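# About Noston

Hello, and thank you for clicking through to the page most people skip. We're Noston, a small publisher of superhero comics, and we have been making them for longer than our parents thought we would.
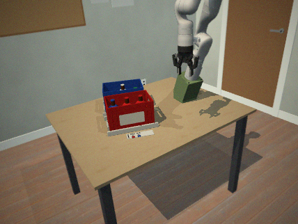 Nouhaila Lahlou wrote to us after finishing the first Wurard collection to ask whether we had "forgotten that heroes are supposed to win," and whether she should expect any of them to have a good day in the second book. We wrote back at some length, and parts of that letter have ended up on this page, so we owe her a thank-you. (The second book does contain a good day. It's in chapter four, and it rains.)

## How we got going

Noston began with Amr Sqalli and Hicham Benkirane, who were sharing a drawing desk and a great many opinions about capes. Amr wanted to write a story about a man who could hear every locked door in a city. Hicham wanted to draw buildings falling down. It took them a whole winter to see that these were the same comic, and the result was *Wurard*, issue one, stapled by hand and sold from a folding chair at a convention where we had been put right beside the loading doors. People kept coming in from the cold and buying one, maybe out of kindness, and a few of them came back the next morning to ask what happened next. We didn't know yet! We went home and worked it out.

Botond Kelemen joined for the third issue, first as letterer and then as the person who remembers everything. If you've ever noticed that Wurard's left glove has been missing since the bridge fight, that is Botond's doing. He keeps the character files, and he is very polite about it when one of us gives somebody a power they lost two years ago.

Abdelkrim Filali came along last and does our colors. He'd been reading us from the start and sent in a page he had recolored for fun, all in greens and a kind of dusty orange, and we liked it so much more than what we'd printed that we were a bit embarrassed.

## The world we write in

All our books take place in one shared setting, and we try hard to keep it small enough that a new reader can find the door. At present there are 3 ongoing titles.

**Wurard** is still the heart of it. Elias Wurard hears locks, and later on he hears anything that's been shut away, including things people would rather he didn't. He isn't strong and he can't fly. He gets hurt quite a lot and takes a sensible number of issues to heal.

**Endovo** follows a courier who can leave her shadow behind to stand guard for her. The longer they are apart the more the shadow makes up its own mind, and by now the two of them are barely on speaking terms. This is the title we hand to younger readers, though grown-ups write us more letters about it.

**Ivanov** is the odd one. It started as a villain's backstory, meant to fill the last pages of an issue that ran short, and readers took to the old fellow so strongly that we gave him his own series. He can stop one moving thing at a time, and only one, and he has been holding the same falling tower in place since before the first page. Everything else he does, he has to do without his power. Hicham gets to draw the tower every month, and is very happy.

We have one rule about powers that we've never broken, and it's that they have to cost the same in the last issue as in the first. When we want somebody to win a harder fight, we have to think of something. Sometimes this makes us late.

## How the books get made

Each issue takes us 9 weeks, give or take a crisis. Amr writes a full script, Hicham sketches it very small, and then we all read the sketches out loud to each other doing the voices - Abdelkrim's Ivanov is the best, and we've had to ask him to stop doing it on the phone. After that it's inks, colors, letters, and a last read by Botond with the character files open.

We print around 1,000 copies of each issue and reprint when they're gone. Every 4 issues are gathered into a collection with a few extra pages at the back, usually costume designs we argued over and the occasional letter from a reader.

## Getting in touch

We read all our mail, and we love the questions about continuity, even the ones that catch us out. If you run a comic shop or a library and would like to carry our books, write to Hicham and he'll send you a sample set. If you draw, we look at portfolios each October. Please send sequential pages if you have them, with people talking in rooms as well as people being thrown through walls.

School visits are handled by Amr, who brings spare pencils and will draw Endovo's shadow doing more or less anything your class suggests.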